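Registar as falhas também é norma

Hertta Rautiainen

As regras de boa prática para células robóticas de dois braços tratam bem da segurança do operador e mal da qualidade do registo. Defendo que as duas coisas pertencem ao mesmo documento.

Na Deveo, o procedimento interno em vigor desde maio exige 40 repetições por tarefa antes de qualquer alteração à célula. O número é discutível. A exigência de fundo não é: cada repetição fica arquivada, incluindo as interrompidas. Uma taxa de sucesso calculada só sobre ensaios completos não tem valor comparativo.

Segundo ponto: a disposição inicial dos objetos. Lautaro Ojeda propõe posições fixas, marcadas na mesa. Discordo. Posições fixas medem a repetibilidade do braço -- grandeza que o fabricante já declara -- e dizem pouco sobre a tarefa. Prefiro posições sorteadas dentro de limites escritos, com a semente do sorteio guardada junto do ensaio.

Terceiro: os cabos. O percurso de um cabo externo altera o espaço útil do braço e devia constar da ficha da célula, com folga mínima e pontos de fixação. Das 34 fichas que revi, a maioria omite-o. Uma ficha sem esse campo devia ser devolvida ao autor.

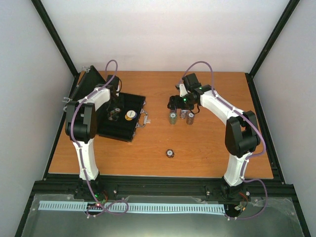

Célula de dois braços com cabos externos; estojo aberto à esquerda, cilindros sob a garra direita.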